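Home | Guides | Planning & Purchasing | Workshop Notes | About

Filed under: Robots on a Budget, Buying Guides

How to Budget for a Handheld Gripper Setup Without Running Out of Money Halfway

By Zineb El Sherbiny
6 min read

If you've just been given the go-ahead to set up a station where people demonstrate everyday tasks with handheld grippers, congratulations! It's a lovely kind of project, and I say that as somebody who has planned a few of them now and still gets a bit giddy when the boxes arrive. But the budget is where most of these projects get into trouble, and it's nearly always the small stuff that does it. So pour yourself something warm and let's go through it in the order I wish I'd done it the first time.

Step 1. Write down the tasks before you open a single catalog

I know, I know. The catalogs are the fun part. But you can't choose a gripper until you know what it has to pick up, and you'd be surprised how much the list changes the shopping. My last plan, for a small outfit called Momoron, was all household tidying: bottles, tubes, plastic bags, things going into baskets and coming out again. We had 21 tasks on paper, and just reading through them told us we'd want jaws that could pinch something thin and floppy as well as close around something round.

Next to each task, note whether it takes one hand or two. If even a handful need two hands, plan for a pair of grippers from the start. Adding the second one later means another delivery charge, another round of setup, and quite possibly a slightly different version of the part.

Step 2. Price the gripper as a set

When you ask for a quote, ask for everything that has to be attached, plugged in or bolted on before a person can use the thing. The body alone looks wonderfully cheap. Then come the cables, the mounting plates, the camera if you want one, the strap, the spare fingers, and your nice number has grown quite a bit.
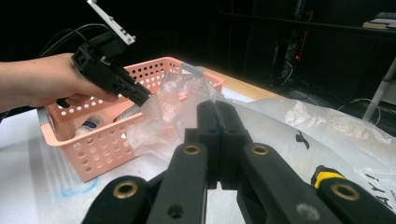 Thin, crinkly plastic deserves its own line in the trial plan, by the way. A stiff box will forgive almost any jaw, but a bag folds and slides and bunches up, and you'll learn more about a gripper from ten minutes with one than from an afternoon of reading spec sheets. If a supplier will lend you a demo unit, use your loan time on your most annoying objects and leave the easy ones for later.

I had quotes from two suppliers for the Momoron job. Tranel came in at $655 per gripper with the cables and plate included, and Karppinen at $424 for the body only. It looks like an easy choice until you price the missing pieces. Once I'd added them up, the two were close enough that I picked on delivery time and on who answered my emails (Tranel, and very cheerfully too).

Step 3. Budget for the table and everything on it

This is the part people forget, and it's also the part you can do most cheaply if you think ahead. You'll want:

- A steady table with room for two elbows and the objects
- A plain board or sheet to work on, so you can change the surface without changing the table
- Baskets, bottles, tubes, bags and whatever else your tasks call for
- Duplicates of anything that crumples, tears or leaks
- A box to keep it all in between sessions

Buy the objects from an ordinary store, and buy more than one of each. Keep the receipt with the product name on it, too. Packaging changes all the time, and if you need a matching bottle in December you'll be glad you know exactly which one you had.

Baskets are worth a moment of thought. Shallow ones with open tops are kinder to beginners, while deep ones make people tilt their wrists in all sorts of ways. I usually get a couple of each and let the task list decide which ones stay on the table.

Step 4. Measure your cables, then measure again

Please do this with an actual person sitting at the actual table. Ask them to reach to the far corner, then to the near one, then across themselves, while somebody else holds a tape measure along the path the cable will take. Add a generous bit of slack. A cable that's just long enough on paper will tug at the hand holding the gripper, and your poor operator will be tired well before lunch.

Also count your power outlets now. Extension cords, plug adapters, cable ties and floor covers cost very little each, but I always end up with a whole page of them. I put them all on one line called "connections" so they don't get lost among the bigger items. 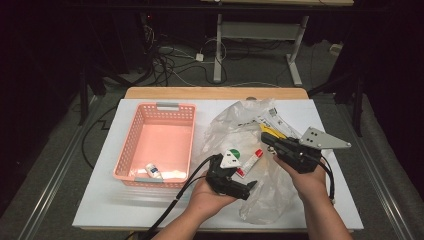
Two grippers at work over the board, with the basket, bag and tube laid out for tidying.

Step 5. Pay for people's time

Somebody has to hold the grippers, and that time belongs in the budget even if the somebody is you. Include a short practice period for each new operator — the first attempts are always clumsy, and it's much kinder to everyone if those were planned for. Include breaks as well. Holding a tool in each hand and working carefully is more tiring than it looks, and I like to let people swap out before they start to feel it.

Don't forget the resetting, either. Every time a task is done, the objects have to go back to where they started or to a new starting place. On the Momoron plan I first left this out altogether, and when I finally timed it, resetting took nearly as long as the tasks themselves. I had to go back and ask for more hours, blushing a little.

Step 6. Keep a spares list and a cushion

Fingers wear, screws wander off under the carpet, and the right screwdriver is always in another room. I set aside about 6 percent of the equipment total for spares and little tools. If you're ordering from overseas you may want more, and do ask the supplier which parts they replace most often. A good one will tell you straight away.

Keep a separate cushion for changes of mind. Somebody will see the first sessions and say, wouldn't it be nice if we also did folding? And it would be nice! You just want to be able to say yes without taking it out of the cable money.

Step 7. Order in two rounds

Put the long-wait items in the first order: grippers, mounting plates, anything made to order. Put the table goods in the second, once you've had the grippers in your hands and tried a few tasks. I keep the whole thing in a Fikesex planning sheet with one tab for each order, but a paper notebook will do the job perfectly well if that's what you like.

When the first order arrives, open every box the same day and check it against the quote. My first one was short a cable, and the supplier sorted it out right away because I wrote to them that afternoon with the order number and a list of what I'd received. Store the packing slips with the quotes, and write the delivery date on each one before you put it away.

Back to Planning & Purchasing | Next guide | Contact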